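Kendarley Secondary College
Student Robotics Project: Workspace and Equipment Inspection
Posted in December by Ghada Obeidat, Technology Faculty

Scope: Room 22, cloth-handling project (Setden team). To be completed before students begin a session and retained in the faculty folder. Items marked "Action" must be closed by the person named.

1. Access and supervision
1.1 Supervising teacher present and signed in. Satisfactory.
1.2 Student inductions current. Action: two Year 10 students have not returned the signed form. M. Azar to follow up.
1.3 Maximum of 6 students in the work area. Satisfactory. The limit is now posted on the door.

2. Floor and cabling
2.1 Cables clear of the main walkway. Satisfactory at time of inspection. Cables are to be re-laid after any furniture is moved.
2.2 Power boards tested and tagged. Action: one tag has expired. Board withdrawn from use until retested.
2.3 Rubbish and tape offcuts removed at pack-up. Comment: standard is inconsistent between groups. Team leaders are reminded that pack-up is part of the session.

3. Hand-held grippers
3.1 Jaws close evenly, with no cracked or sharp edges. Satisfactory.
3.2 Fasteners on mounting plates tight. Comment: one screw was found finger-tight and has been re-torqued. Check at the start of every session.
3.3 Cable has enough slack for full arm movement. Satisfactory.
3.4 Fingers kept behind the jaws while the gripper is live. To be reinforced at each briefing.
3.5 Loose sleeves, lanyards and jewellery secured. Satisfactory.

4. Table and task materials
4.1 Table stable and at a suitable height for the operator. Satisfactory.
4.2 Small racks and trays free of burrs. Satisfactory.
4.3 Cloths laundered and stored in the labelled tub. Action: D. Daher to supply a lid.
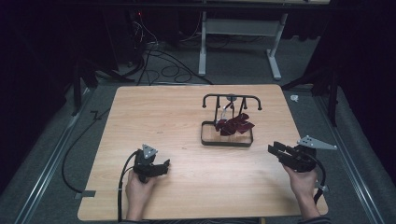
May a student operate both grippers without a partner?
A partner is required at all times, and must stand within reach of the power switch.

5. Emergency provisions
5.1 First aid kit stocked. Action: replace 3 adhesive dressing packs.
5.2 Isolation switch labelled and unobstructed. Satisfactory.

Outcome: approved for use, subject to the actions above.

Comments

Yesenia Bermúdez: Could 2.2 note where the withdrawn board is being kept? My group went looking for it at lunch.

Ghada Obeidat: It is in the locked cupboard in the prep room. I will amend the entry.

Mahlet Assefa: The two induction forms under 1.2 were handed to the front office this morning.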